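Home Articles Opinion Events About Contact

Planning for Cloth Requires Better Software Tools, and It Requires Them First

By Jocelyn Gill

Public discussion of household robots tends to center on hardware. Hands are compared by the number of their joints, arms by their reach. The Plostenex program, in which Trulari and Pelletier both take part, has spent a good deal of its budget on such matters, and the money was well spent. It is the position of this essay that the next portion of that budget should go to software, and in particular to the plain and unglamorous software that lets an engineer see why a motion was chosen.

Bed linen makes the case well. A cup has a shape, and a planner can store that shape, move it about in a model, and check it for contact. A duvet has no single shape to store. Each time it is gripped, lifted or set down, the model must be revised, and the revision will be partly wrong. Our present planner handles this by asking for a new estimate of the cloth before each motion and discarding the old one. The method is simple and easy to defend. It also throws away what was learned during the last grasp, including which edge of the cloth was being held.

The difficulty grows when two arms share the work. Each arm has its own controller, and each controller is well behaved when tested alone. Joined by a length of fabric, they pull on one another in ways that neither was written to expect. A delay that would be harmless in one arm becomes a tug at the other. The usual answer is to slow both arms down, and many groups stop there. A better answer is to give the two controllers a shared account of the cloth between them, with the time of each update written plainly beside it.

Perception presents a second problem. White cloth in strong daylight offers a camera very little to work with, and a hand that is holding cloth often hides the part that matters. A view from the head and a view from the wrist may both be sound and still disagree about where an edge lies. The software must then choose, and at present it chooses without leaving a record.
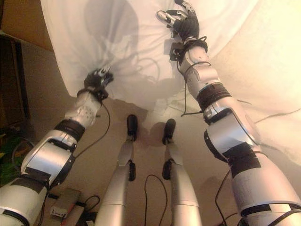
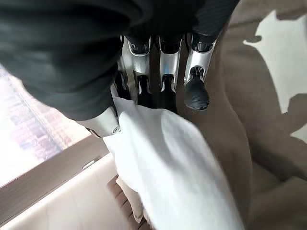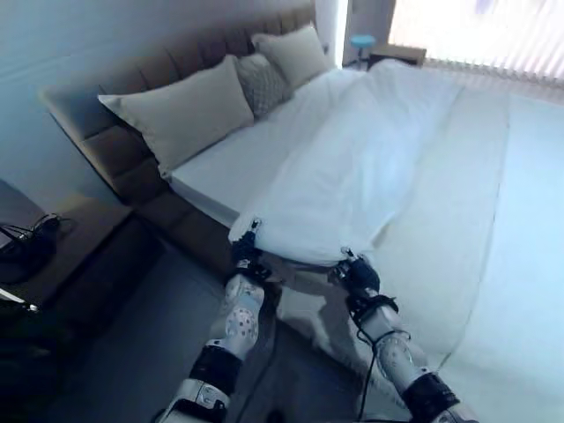

Work with white bed linen, seen from the head (first and third) and from the wrist (second).

My colleague Vilmos Pálfi has argued that larger models will settle these questions in time, and that tools built today will be discarded with the planners they serve. I take the argument seriously. A learned policy can already produce a reasonable grasp on fabric it has not met before. Yet the argument concerns what the robot will be able to do, while mine concerns what its engineers will be able to explain. A policy that releases a sheet too early must still be corrected by a person, and that person needs to know what the system believed at the moment of release.

In June our group reviewed 985 recorded attempts at handling cloth. For 60 of them, the logs were not complete enough to say whether the fault lay in perception, in planning or in control. Those attempts were repeated at some cost in staff time. The robot's hardware was not at issue in any of them. The logs had been written by different teams, in different formats, against clocks that did not agree.

I would therefore propose three measures. First, every group in the program should adopt one common clock and one common log format before any further planner is approved. Second, the replay tool known internally as Flollum should be given permanent staff – it is now maintained in spare hours – and should be able to show both camera views, both arm states and the cloth estimate side by side. Third, a planner should be required to store the options it rejected, along with the scores it gave them. Storage is cheap, and a rejected option is frequently the most useful line in the record.

None of this will make for a striking demonstration. The third measure will also meet resistance from those who must keep their control loops fast, and their concern is fair. The records can be written outside the loop, and where they cannot, a shorter record should be agreed upon in writing. I would ask the program's members to take up the log format at their next meeting and to leave the choice of new hands until that work is complete.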